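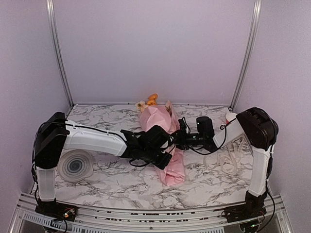
Rent the arms, skip the plan

August 28, 2021

Quick one, I have to give the booth key back tonight and want this written while I'm still annoyed.

My position: the Nevo two-arm kit is good, the subscription Costedis sells on top of it is not, and the people buying both together are mostly buying the wrong half. I've said this at two meetings now and been told I'm being unfair. Maybe. Hear me out.

The hardware first. Two arms facing each other over one table, wrist cameras, power and control tucked into the bases. Setup took an afternoon, most of it spent on cables. The cables are a mess, by the way, always have been on this kit, and the clips they ship are too small for the bundle they're meant to hold. I used tape. But the arms go where you send them and they come back to the same spot, and after a month of me driving them into things I have no complaints about the joints. For what it costs to rent, $641 a month with the cameras, I'd do it again tomorrow.

Now the service. The plan adds $395 a month and what you get is "task onboarding." You describe a job, somebody at Costedis sends back a recipe, you load it, the arms do the job. Lovely idea. Sorting blocks: fine. Cups onto a shelf: fine. Lids, pegs, all of it fine, and all of it stuff I could have taught the arms myself in a morning with the hand controllers that come in the box.

So I asked for something I needed help with. Wrapping flowers. Small bunch, one sheet, fold it over, bring the sides in, hold. A florist's Saturday kid learns that in ten minutes.

The recipe that came back treated the wrap like a board. Flat rectangle, four corners, grab corner A, move to point B. I wrote back and asked if anyone had tried it with a real sheet of anything. Got a very polite reply with a link to the manual. The manual is 66 pages. Soft materials get a paragraph.

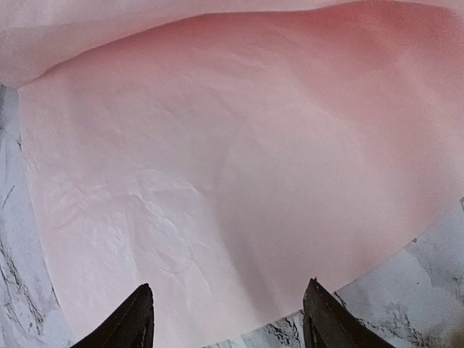
And soft material is the entire problem! A sheet has no fixed corners once it's been touched. It slumps, it doubles over, an edge that was there a second ago is underneath now. Two layers in the same color look like one layer until you go looking for the shadow between them. You have to teach that with a lot of tries and a lot of patience, and you have to let the sheet land badly and start from there, over and over. No recipe written by somebody in an office who has never seen your table is going to do it.

Tuva Sæther disagrees with me and I'll give her side because she's thought about it longer than I have. Her view is that most small shops will never collect their own demonstrations. Nobody has time, the person who'd be good at it is the same person who's needed at the counter. A weak recipe gets them started, and a shop that's started will put up with fixing it. She ran the Nyberg trial last December on exactly that basis and says the shop kept its arms.

OK. But they kept them for boxing, which is rigid stuff again. The wrapping bench went back to being a person. I don't think that's a failure, I think that's the finding, and it ought to be on the sales page in big type.

What I'd want from a service, if anyone at Costedis is reading:

Somebody on a call while I'm demonstrating, telling me my tries are all too tidy. Mine were. I smoothed the sheet out every single time for the first week without noticing I was doing it, so of course the arms had no idea what to do with a crease.

Help with the wrist view. The overhead camera tells you where the arms are. The wrist camera tells you whether you're about to pinch one layer or two. Their software treats the wrist feed as an extra, off by default, buried three menus down. Backwards.

Some honesty about clear plastic and anything shiny. It's hard. Say so.

A month-to-month option that isn't a punishment. Right now you sign for the year or you pay a "flexibility" fee, and I'm not typing out what I think of that. 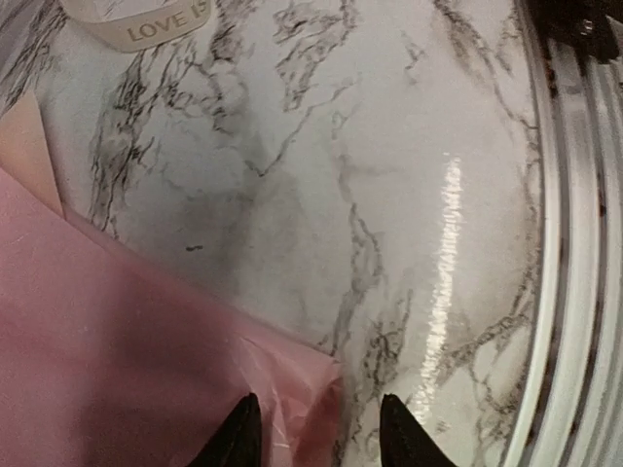

Brarnley Community Workshop / Automation Bench

Couple of things people asked after I posted the short version on the noticeboard.

Are the fingers any good for thin material? So-so. They're hard, narrow and black, they come to a point where you want a bit of give. Getting under an edge that's lying flat on a smooth tabletop is misery. Getting hold of a crumpled corner is much easier, which is a funny thing to learn after a week of ironing everything flat by hand. I'd pay for softer tips before I'd pay for another month of recipes. The kit should ship with a second set, it's a scandal that it dosen't.

Does the tabletop matter? More than I thought. A veined, busy pattern is a harder background than plain gray, and I've come round to liking that. Real counters are ugly and shiny and have stuff left on them. If it only works on a clean mat it doesn't work. Keep the clutter, teach through it.

Should the workshop sign up for the plan? No. Rent the arms, put the $395 toward paying a member who actually wraps flowers for a living to sit with the controllers for a few evenings. I'd trust her hands over anybody's template. That's my vote and I'll be casting it, unless Costedis calls me before the meeting with something better then a link to the manual.

Tuva wants the other view heard and she should get equal space on the page, so go and ask her for it. Booth key is on the hook by the door. The left arm's wrist cable needs re-taping before anyone runs it, please do that first.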